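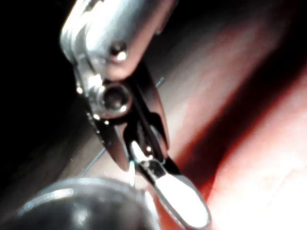

# Flisach 봉합 실습 재료 과제 중간 보고

제출처: Tradine 교육지원 담당
작성: Hubert Szulc, Seneviratne 실습실
작성일: 2025-11-05

## 1. 보고 범위

지난 보고 이후 진행한 절개 패드 개량, 봉합사 비교, 매듭 평가표 수정 내용을 정리한다. 교육생 모집과 강의 일정은 별도 문서로 제출했으므로 여기서는 다루지 않는다. 예산 항목은 5절에 변경된 부분만 적었다.

과제의 목표는 처음 신청서와 같다. 직선 절개를 단속 봉합으로 닫는 연습에서 교육생이 쓸 패드와 실, 평가 기준을 한 묶음으로 만들고, 다른 실습실에서도 같은 조건으로 쓸 수 있게 하는 것이다. 연속 봉합과 곡선 절개는 이번 지원 기간에 포함되지 않는다.

## 2. 진행 현황

계획한 봉합 기록은 1,157건이고 현재까지 1,091건을 모았다. 기록 한 건은 매듭 하나를 뜻한다. 바늘이 들어간 위치, 나온 위치, 매듭의 모양, 남긴 실 끝의 길이를 적고, 실이 끊어지거나 패드가 찢어진 경우에는 그 사실만 표시한다. 중간에 포기한 땀은 건수에 넣지 않았다.

남은 기록은 모두 절개 끝부분에 관한 것이다. 절개의 양 끝은 폭이 좁아서 가운데보다 땀을 잡기가 어렵고, 초기 기록지에는 끝부분을 따로 적는 칸이 없었다. 칸을 새로 만든 뒤에 다시 모으기 시작해서 이 부분만 늦어졌다.

패드는 Tileo에서 공급받은 네 종류를 비교했다. 두께와 표면 처리가 각각 다르다. 가장 얇은 종류는 바늘이 잘 들어가지만 실을 조금만 세게 당겨도 구멍이 길게 벌어졌다. 가장 두꺼운 종류는 찢어지는 일이 거의 없었으나 절개 양쪽을 맞붙이는 데 힘이 많이 들어 초급 교육생에게 맞지 않았다. 본 과정에는 중간 두께의 두 종류를 쓰기로 했고, 그중 표면에 잔주름이 있는 쪽을 기본으로 정했다. 매끈한 쪽은 실이 표면에서 미끄러져 첫 매듭이 풀리는 경우가 더 많았다.

한 패드를 다시 쓰는 횟수는 최대 9회로 제한했다. 그 뒤로는 앞서 생긴 바늘구멍이 새 땀의 위치에 영향을 준다. 신청서에는 이 제한이 없었고, 소모량 계산도 그에 맞춰 고쳐야 했다.

## 3. 재료별 결과

### 3.1 붉은 액의 양

절개 부위에 붉은 액을 넣는 것은 교육생이 젖은 상태의 조직과 실을 다루도록 하기 위한 것이다. 처음에는 양을 정하지 않고 담당자가 눈으로 맞췄는데, 담당자에 따라 차이가 컸다. 양이 많으면 절개의 가장자리가 묻혀서 바늘이 나온 위치를 기록할 수 없다. 양이 적으면 실습 도중에 마르고, 마른 자리에서는 실이 걸린다.

현재는 주사기로 정해진 양을 절개선에만 넣고, 주변으로 번진 것은 닦지 않은 채 진행한다. 중간에 닦으면 표면 상태가 매번 달라져 비교가 어렵다. 얼룩이 심하게 번진 패드는 기록지에 표시하고 결과를 따로 묶는다.

굴곡이 있는 부위에서는 액이 낮은 쪽으로 모인다. 평평한 패드에서 정한 양을 그대로 쓰면 골이 진 곳의 색이 지나치게 짙어져, 이 경우에는 양을 줄이는 것으로 지침을 고쳤다. 줄이는 정도는 아직 담당자의 판단에 맡기고 있으며 다음 보고까지 수치로 정할 예정이다.
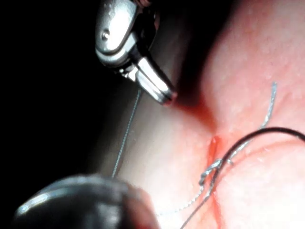

*그림 2. 볼록한 두 부분 사이 골에 퍼진 붉은 얼룩. 가운데로 갈수록 색이 짙다. 왼쪽에 가는 회색 봉합사가 내려와 있다.*

### 3.2 봉합사

봉합사는 굵기가 다른 것을 섞어 쓰다가 가는 회색 실로 통일했다. 회색은 붉은 얼룩 위에서 잘 보이고, 분홍색 바탕에서도 구분된다. 다만 조명이 닿지 않는 그늘에서는 실의 경로를 따라가기 어렵다는 의견이 있었다. 검은색 실은 매듭은 잘 보였으나 어두운 기구 앞에서 실 끝을 놓치는 일이 많아 제외했다.

실의 길이도 다시 정했다. 길게 자르면 여러 땀을 이어서 뜰 수 있지만, 늘어진 부분이 기구에 감기거나 조직 표면에 붙는다. 짧게 자르면 두 번째 매듭을 돌릴 여유가 없다. 교육생에게 미리 자른 실을 나눠 주는 방식으로 바꾸었고, 남은 토막은 수거해서 길이를 잰다. 수거한 길이를 보면 낭비되는 양을 알 수 있다. 초급반은 첫 매듭을 지은 뒤 실을 너무 바짝 자르는 경향이 있다.

### 3.3 매듭과 간격

평가표에서 가장 많이 고친 부분이다. 이전 평가표는 절개 전체를 닫은 뒤에 한 번만 점수를 매겼다. 이렇게 하면 앞의 땀이 잘못되어 뒤의 땀이 밀린 경우를 알 수 없었다. 지금은 땀을 하나 마칠 때마다 상태를 기록하고, 전체를 닫은 뒤에 다시 본다.

확인하는 항목은 다음과 같다.

- 매듭이 절개선 바로 위에 있는지, 한쪽으로 치우쳤는지
- 절개 양쪽이 맞닿았는지, 한쪽이 말려 들어갔는지
- 앞 땀과의 간격
- 실 끝의 길이와 방향
- 매듭을 조일 때 패드 표면이 패였는지

실 끝의 방향은 점수에 넣지 않고 기록만 한다. 두 평가자가 같은 매듭을 두고 가장 다르게 판단한 항목은 패드 표면의 패임이었다. 견본 사진을 붙인 뒤 차이가 줄었지만 아직 충분하지 않다.

간격은 앞쪽 두 땀을 기준으로 본다. 처음 두 땀이 가까우면 교육생은 대개 남은 구간에서도 같은 간격을 유지하려고 하고, 마지막에 실이나 시간이 모자란다. 반대로 처음부터 넓게 잡으면 사이가 벌어져 중간에 땀을 추가해야 한다. 절개선에 눈금을 표시해 주는 방법도 시험했으나, 눈금이 없는 패드로 옮겼을 때 간격이 다시 흐트러져 본 과정에서는 쓰지 않는다.

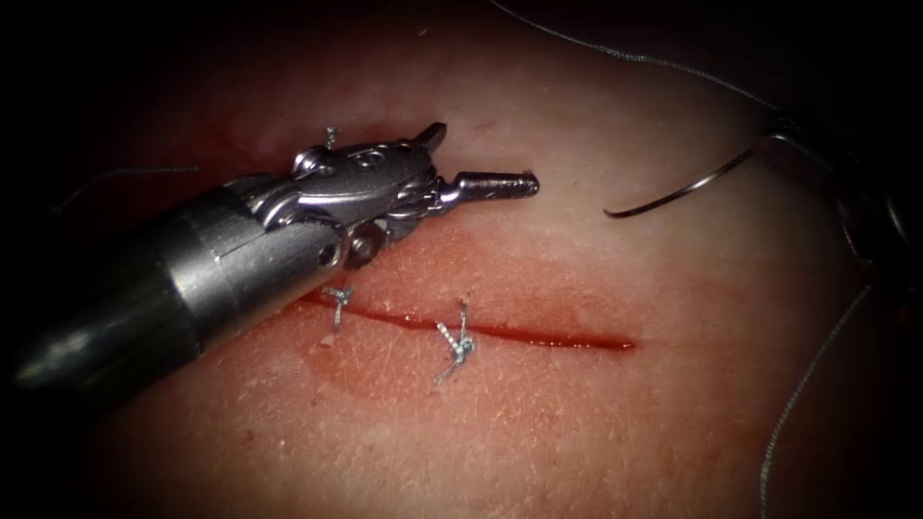

*그림 3. 직선 절개의 왼쪽 절반을 두 땀으로 닫은 상태. 두 매듭 사이의 간격은 오른쪽에 남은 구간에 비해 짧다.*

절개의 열린 쪽에 붉은 액이 많이 남는 것은 평가에 반영하지 않는다. 닫힌 쪽 주변의 얼룩도 마찬가지다. 초기에 일부 평가자가 얼룩이 많은 패드에 낮은 점수를 주어 해당 기록을 다시 평가했다. 재평가 전후의 점수는 별첨 표에 모두 남겨 두었다.

## 4. 지연과 문제점

패드 납품이 한 차례 늦어졌다. Tileo에서 표면 처리를 바꾼 뒤 첫 물량의 주름 깊이가 고르지 않았고, 협의하여 전량 교체했다. 교체된 물량은 정상이었다. 이 기간에는 남아 있던 매끈한 패드로 매듭 연습만 진행했으며, 그 결과는 본 기록에 포함하지 않았다.

조명 문제는 해결되지 않았다. 패드 가운데는 밝고 가장자리는 어둡다. 절개가 가운데에 있을 때는 문제가 없지만, 끝부분 기록에서는 그늘 때문에 실 끝을 확인하지 못한 경우가 있었다. 패드를 옮겨 가며 작업하는 방법은 고정판을 매번 풀어야 해서 시간이 걸린다. 보조 조명을 추가하면 금속 표면의 반사가 심해져 각도를 찾는 중이다.

기록지는 두 번 개정했다. 구판과 신판의 항목이 달라 합치는 작업에 예상보다 시간이 들었다. 더 이상의 항목 추가는 하지 않기로 했다.

## 5. 예산 변경 사항

패드 재사용 횟수를 제한하면서 소모품비가 늘었다. 늘어난 금액은 인쇄비에서 옮겨 충당한다. 교육생용 안내서를 책자 대신 낱장으로 만들기로 하여 인쇄비가 남았다. 총액 변동은 없다. 항목 간 이동에 대한 Tradine의 승인을 요청하며, 신청 양식은 별첨했다.

## 6. 남은 일정

절개 끝부분 기록을 마친 뒤 평가자 간 일치도를 다시 계산한다. 굴곡 부위에 쓰는 붉은 액의 양도 그 전에 정한다. 안내서 초안은 내부 검토 중이고 매듭 견본 사진을 고르는 일이 남았다. 최종본과 패드 규격서는 2월에 함께 제출한다.

다른 실습실에 보낼 시험용 묶음은 패드, 미리 자른 봉합사, 기록지로 구성한다. 붉은 액은 운송 문제로 제외하고 배합표만 넣는다. 받을 곳의 명단은 Tradine에서 확정해 주는 대로 발송 준비를 시작하겠다.

별첨: 재평가 점수표, 항목 간 예산 이동 신청서, 기록지 신판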